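Varma survey claims big support for bus lanes, on 300 replies

Eight in ten people in Dretari want more bus lanes, according to a survey put out in September by the transport group Varma. It rests on 300 replies, gathered online, from a town where 1232 people signed the petition against the last one.

Varma's Lieselotte Seidel called the result "a clear signal to the council". She would not say who had been invited to take part.

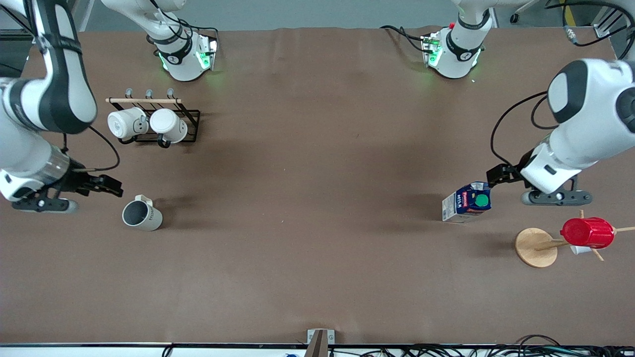
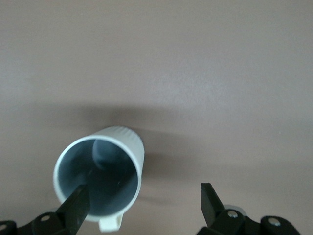
What was asked

The main question was whether people would like "faster, more reliable buses". Few would say no. Losing 30 parking spaces on the Laltatetti road did not come up.

Councillor Balakrishnan Murthy, who backs the lane, said he would still vote for it but "wouldn't wave this survey about". The council has yet to set a date for the vote.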